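We use cookies to remember your settings. Accept | Manage

Project Report: Planning the Equipment for a Computer Disassembly Cell
Department of Production Engineering, Tanderstead College

3. What we had to buy

Our task was to plan the purchase of a small robot cell which can take parts out of old desktop computers. The college already owned the arm, so the budget was for the gripper, the table, the fixtures and the spare computers. At the first meeting in May we had a list of 81 items. Many of them were screws and cables which the workshop keeps in stock, and we removed them from the list.

For the gripper we asked two suppliers, Ferereck and Lilto. Lilto was cheaper, but the delivery time was 10 weeks and the price did not include the mounting plate. We selected Ferereck. I think now that we should have asked both firms for the price of replacement fingers, as this cost comes back every term.

The fixtures were a difficult point. Navarro offered a machined one, and the quality was very good, but each change of the design would need a new order. We decided to print our own and to put the saved money into filament and test computers.

4. The cell in use
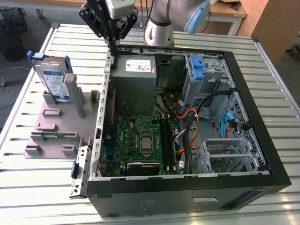 Which cost was missing from our first plan?

The cost of the test computers, which we had expected to get free from the college stores.

The printed fixture stands on the slatted table to the left of the computer case. It has slots for a hard drive in its caddy, which stands upright, and for a circuit board module, which lies flat. The case is placed on its side with the interior open to the arm. When we chose the size of the table we measured only the case, and we forgot the space for the fixture, so the first drawing had to be changed.

For the next group I recommend to write the delivery time beside every price, and to keep a part of the budget free until the first tests are finished. The full price table is in Appendix 2.

Shares: 2 | Comments: 0
© Tanderstead College | Contact | Back to top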